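Celside Matte Table Paper, 313 Series

Item no. CS-313
Sold by the roll. In stock at Cokum and Tusdale.

The 313 Series is a plain white covering paper for worktables, craft benches and display counters. It comes on a cardboard core and fits any holder with a spindle up to 56 inches wide. The paper has a matte finish on both sides, so it can be rolled out either way up.

Most buyers use it to keep glue, ink and pencil marks off a good tabletop. It also works for pattern drafting, wrapping ceramics and lining drawers. Ballpoint, pencil, marker and poster paint all take well. Very wet watercolor will make it ripple, and for that we suggest the heavier Huerta rag paper, listed under Art Papers.
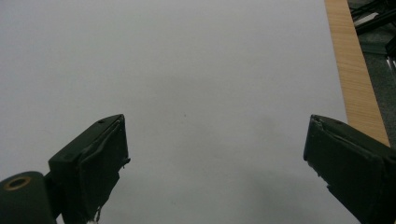

To cover a table, pull the paper past the far edge by about a hand's width and tape the near end first. Smooth it from the middle outward. A roll that has been stored in the cold will curl until it warms up. Leave it indoors overnight before cutting.

Details
Color: white, uncoated
Roll width: 56 inches
Roll length: 410 feet
Finish: matte, both sides
Core: cardboard, 3 inches inside diameter
Not for direct contact with food

Cutting
The paper cuts cleanly with scissors, a rotary blade or the steel bar on our wall holder. The holder is sold separately and takes one roll. Screws are included, but wall anchors are not.

Storage
Keep rolls standing on end or on a spindle. A roll left flat on the floor for months will get a soft side and feed unevenly. Keep the plastic sleeve on between uses, especially in a dusty shop.

Ordering
Single rolls ship within two working days. Pallet orders come from the Tusdale warehouse and need a loading dock or a liftgate, so please tell us which when you order. Rolls with crushed ends can be exchanged if you contact us within a week of delivery. Opened rolls can't be returned.

The Tusdale warehouse is closed the last week of December. For cut sheets or other widths, write to Brittany Carrier at the Cokum sales desk.

Prices checked August 10, 2026.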